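Let the Beginners Drive

28th April

I have now spent 13 evenings steering a robot gripper around a backyard that doesn't exist, and I have opinions. You can have them for free.

The backyard lives in a simulator. There's a lawn, stepping stones leading off toward a white house, a fence at the back, a decent tree in the middle. My part is to sit on a kitchen stool with a controller in my hand and move the gripper by remote control while the software records everything I do. Those recordings get used to train a robot to do the same sort of job without me. We call each one a demo. The project is called Cavura, and the person who talked me into it is Venkatesh Acharya, an old coworker who knows that I'll say yes to nearly anything if it involves a joystick.

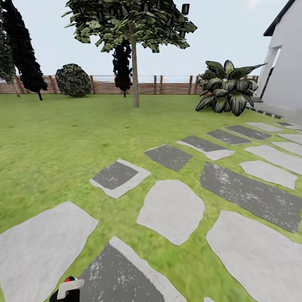 What a demo is worth

My first batch was terrible. I bumped things. I went down too early, came up again, slid over to the left, had a think, went down again. When I finally got to the end of one I hit save with real pride and then felt sick, imagining some poor robot learning to dither from me forever.

So I asked Venkatesh if I should throw those away and he said no, please don't, send them all. I thought he was being nice. He wasn't! He'd been arguing the same point with Vidar Sæther, who runs the training side and would prefer clean takes from a handful of very good operators. Vidar's case is easy to understand. A robot that copies people will copy their bad habits too, and if half your demos include a pointless wobble on the way down, you may well end up with a machine that wobbles. He has 605 demos from expert drivers and he guards them like a man with a wine cellar.

I'm on Venkatesh's side, and I want to explain why, as somebody with no training in any of this and a lot of hours on the stool.

The experts never get lost. They come in from the same height, at the same speed, fingers open the same amount, and the whole thing is over before you've found your coffee. Lovely to watch. But a robot that has only ever seen lovely has no idea what to do two inches off course. My recordings are full of two inches off course (and sometimes a good deal more), followed by me getting back again. The getting back is the part I'd want it to learn.

Take a red ball in a shallow black dish. Sounds like nothing, right? You hover with the fingers open wide, and the ball isn't centered, so now you have to decide whether to line up on the dish or on the ball. I lined up on the dish for a whole evening. Then I switched. Both sets of demos are in the pile, and I think the pile is better for it. 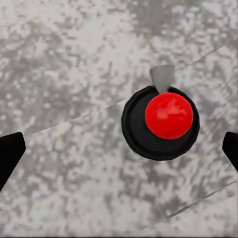

Where I lose the argument

I should be fair to Vidar here – some of my demos deserve the trash. There was a run of 12 where I'd had the controls set up backward and spent the entire time fighting my own thumb. A person watching those would learn only that I was cross. I've also caught myself rushing, and rushing is a different thing from being new. A beginner's mistake comes with a correction attached. A tired person's mistake just sits there.

So I'd draw the line at attention. Keep the clumsy take if the driver was paying attention. Toss it if they were thinking about dinner. How you'd sort 2,432 recordings that way I have no idea, and Vidar was quick to point this out. My suggestion was to ask us. Put a box at the end of every take where the driver can say "I was lost here" or "don't use this one, I sneezed." We know! We were there, and most of us would be happy to tell on ourselves.

The other thing I'd change is how much time we're given between tasks. Half of what I do on that stool is looking. I'll be over a stretch of green with the gripper open and nothing in it, just green in every direction, working out where I am and which way to go next.

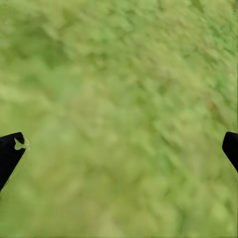 The instructions we got at the start told us to keep moving, keep it efficient, trim the pauses. I did as I was told for a while and my driving got worse. Once I let myself stop for a second or two, I bumped into fewer things and I came away less grumpy. Vidar's worry is that the robot will learn to stand around. Maybe so. I've worked with plenty of people who could've used a little more standing around before they grabbed something, and I'd take a slow robot in my yard over a hasty one.

Anyway, the box at the end of the take is supposedly coming. Venkatesh says it will have room for one short comment. I've asked for two lines.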